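Two sets of fingers, one socket: Emiliano Yáñez on choosing a gripper for board work

At the Humton workshop of Silville, a refurbisher of office computers, Emiliano Yáñez has spent most of November swapping gripper fingers on the same arm. The job he is testing is processor removal and refitting on used desktop machines. He does it with the motherboard still in its chassis, and he chose that on purpose.

"Everybody tests on a bare board on a mat," he says. "It's a nice picture and it's no use to us. Our machines come in whole. You have cables and a metal panel over your working area, and you have to come in under them."

The comparison is between a wide parallel set, bought in from Marchetti, and a narrower pair the team had made at their Skeltalley site. Both fit the same wrist and both are driven by the same controller. The wrist camera stays where it is for both.

Yáñez began with the wide set. On the bench it held a processor well, with very little tilt. Inside a chassis he had more trouble. The fingers reached the memory slots before they were properly down, and on several runs he stopped the arm by hand.

"I don't count a stop as a failure of the gripper," he says. "I count it as a run I can't use. For the person who has to plan the work it comes to the same."

He ran each set 40 times over the same socket. The wide set gave him 2 clean placements in a row at best before he had to step in. The narrow pair managed longer stretches, though he is careful with that result, as he had got better at driving the arm by then.

Grip force was the next question. The fingers hold the processor by its sides, so too little force lets it turn and too much can mark the substrate. He settled at around 68 per cent of the controller's range for the narrow pair and left it there. He would like a proper force reading at the fingertip and has asked for one.

The view from the wrist matters as much to him as the fingers do. With the load plate swung open and the processor held just over the socket, he wants to see the plate, the lever and the nearest memory slots all at once.
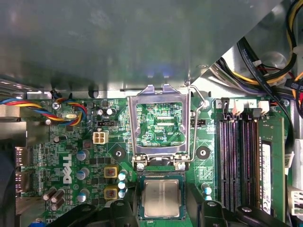 What he would change

Yáñez would start with the cables. A fan lead lying across the board is enough to confuse the approach, and he now ties leads back before a run where he can.

"I held out against that for a while, I wanted the arm to cope," he says. "But a person on the line would move the cable as well."

He also wants a slower last stage. At present the arm drops to its final height at one speed, and he would split that into two moves with a check by camera between them. The controller allows it, but the menu is awkward and he has not had the time.

The wide fingers have gone back in their case for now. He thinks they may suit memory modules and drives, and he plans to try them on those next.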